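Kapitel 6
Vergleichende Erprobung von Greifern

6.1 Ausgangslage

Die Datenblätter zweier Parallelgreifer lassen sich selten unmittelbar vergleichen. Hub und Greifkraft werden unter Bedingungen gemessen, die jeder Hersteller selbst festlegt, und Angaben zu weichen oder dünnen Objekten fehlen meist ganz. Wer zwischen zwei Greifern wählen muss, braucht daher eigene Versuche an Gegenständen, die der späteren Aufgabe entsprechen.

Das Kapitel verwendet durchgehend den Versuchsaufbau Tirkside: eine Spielküche mit Kochfeld und Spülbecken, dazu Topf, Bürste, Tuch und Spielzeugbrot. Die Gegenstände unterscheiden sich deutlich in Form und Nachgiebigkeit. Der flache Bürstenstiel verlangt eine andere Anfahrt als der gewölbte Brotlaib – beide liegen jedoch im selben Arbeitsraum. 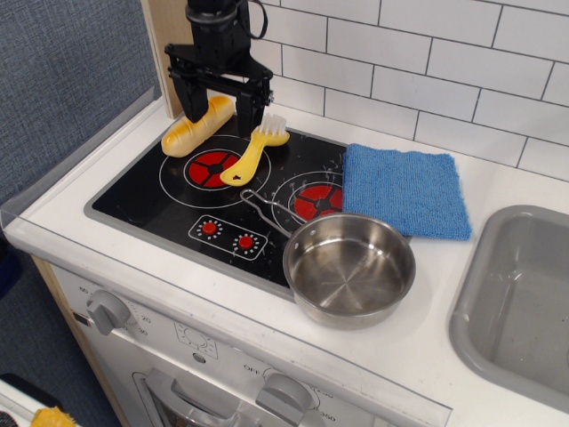

Verglichen werden die Greifer Berninetti 50 und Bromero 300. Beide werden am selben Arm und mit derselben Steuerung betrieben, die Fingerspitzen bleiben im Lieferzustand. Je Gegenstand sind sechs Ausgangslagen festgelegt. Insgesamt liegen 906 Greifversuche vor, deren Auswertung in Abschnitt 6.4 folgt.

6.2 Begriffe

Ein Griff gilt als stabil, wenn der Gegenstand nach dem Anheben 50 mm über der Auflage gehalten wird, ohne zwischen den Fingern zu rutschen. Davon zu unterscheiden ist der erreichte Griff – die Finger schließen am Gegenstand, das Anheben steht noch aus.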